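Help > Furniture and desks > Cable routing

Last updated April 20, 2021

Primo Lo Presti
My oval table has a pale wooden top and no cable hole. The lead from a small charging puck slides off. Can I fix it without drilling?

Graziella Mancuso
Use adhesive clips on the underside – one near the edge, then one every 30 cm. Wipe the surface first and leave the clips for 12 hours before loading them.

Hulov
Tape works.
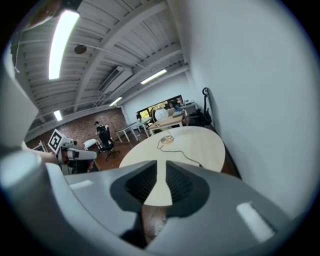
Where should the spare cable go?

Coil it loosely and tie it under the top, close to a leg, with enough slack left to lift the puck.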